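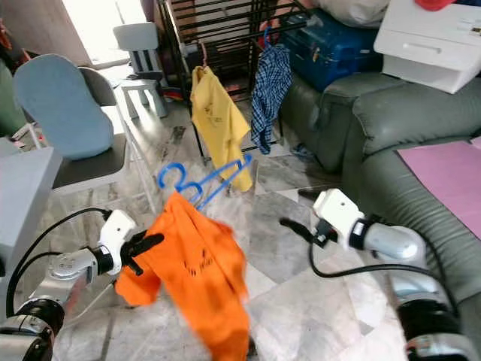
Home Threads Projects Parts About

Filed under: Home Builds / Two-Arm Projects

1/ Update on the laundry build. Goal for June is one shirt on one hanger, start to finish, with me out of the way. Still working out of the living room until Talha clears bench space at the Drincombe shop.

2/ Both arms are on the same power supply now. Before that they had one each, and the left would drop out when I bumped the strip. Total spend so far is $2,450, and most of that is arms.

3/ Collars are the hard part. If the grip lands too far down the front, the neck closes up and the hanger has nowhere to go. I now grab close to the seam and keep the hanger tilted, hook up, one shoulder in first.

4/ T-shirts first, button shirts later. Zubaida asked why not start with towels. Towels don't go on hangers in this house.

5/ Logged 583 practice runs by remote control. I threw out the first batch. I was driving too fast and the sleeves swung all over the place. 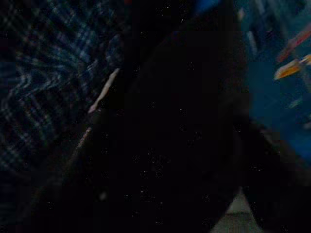
6/ Wrist cameras need work. Dark cloth close to the fingers is hard to read, and the exposure setting I copied from the Rostami notes is too low for this room after 5 pm. Going to try a small LED strip on each wrist.

7/ Fingers are printed, matte black. Zeeshan thinks a lighter color would help me see where the tip ends and the cloth begins – he's probably right. Printing a gray set tonight.

8/ Cable routing is still ugly. The loop at the left wrist has to stay long or it pulls tight at full reach. Clips are on order.

9/ Kathleen, you asked about grip force. I set it by hand, low enough that I can pull a T-shirt out without stretching the neck. No force sensor yet.

10/ Next up: gray fingers, wrist lights, then 12 runs in a row with the same shirt before I change anything else. Will post the parts list once the clips are in.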